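Tasell Folding Worktable, White: Flat Enough, Overpriced

Every table maker now says "workshop grade" on the box, and I have stopped expecting the words to mean anything. Tasell says it 3 times on the packaging and once more on a sticker you have to peel off the underside. So I went in looking for a fight.

I bought two of them, at full price, to replace a pair of old doors on trestles. I cut fabric, I glue things, and twice a year I spread my tax papers across every flat surface I own. What I want from a table is that it stays level and wipes down. I don't need a cup holder, and I don't need an app. (The Vurance table I had on loan in March came with an app. It told me how high the table was.)

Setup is where the marketing and I first parted ways. "Ready in seconds," says the leaflet. The legs on the first table locked fine. The second had a hinge so stiff I ended up sitting on the floor and pushing with both feet. It has loosened a little with use — I can't say whether that is the hinge settling in or wearing out, and the leaflet has no opinion either.

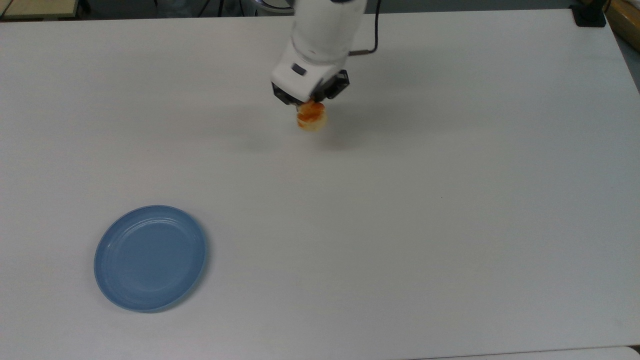

As for level, I laid a long steel ruler across both tops in several directions and found no dip worth complaining about. That surprised me. The Plargate table, which costs less, had a valley down the middle you could lose a marble in. If flatness is all you care about, you can stop reading and go buy the Tasell.

Stiffness is another matter. Lean on a corner and the whole thing gives a small shrug. With a sewing machine running near the end, my coffee had rings in it. Tasell claims the table holds 700 pounds "evenly distributed," and I would love to meet the person who distributes things evenly. I tried it with boxes of books, well under the limit, and it held, though I moved my feet out of the way first.

The white finish is supposed to resist stains. Tea wiped off. Ballpoint did not, at least until I went at it with rubbing alcohol, and blue chalk hung around for days. White is also a glare problem under a bright lamp. I've gone back to a gray cloth for hand sewing, so part of what I paid for is now covered up.

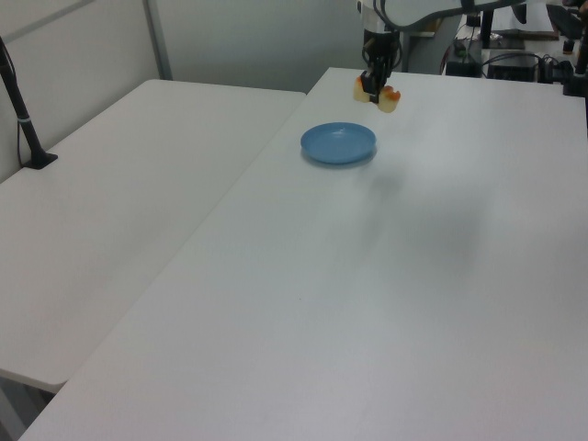 By Anju Bhatt
Posted July 1, 2020 | Filed under: Tables and Benches

Pushing two together is the selling point of the "system," and it's the weakest part. The joining clips are sold separately and they're soft plastic. One had already bent before I got it seated. Without clips the tables drift apart as you work, and pins go straight down the gap. A strap around the legs does the job better and I already had one in a drawer.

The warranty runs 2 years and leaves out hinges, feet and "surface wear." I asked Tasell by email what that leaves. The reply thanked me for my interest in the warranty.

Would I buy them again? One, maybe, on sale. The Zulu bench is heavier and uglier and doesn't fold, but it doesn't wobble, and most people I know who own a folding table never fold it.

Rating: 7 out of 10 for the top, less for everything holding it up.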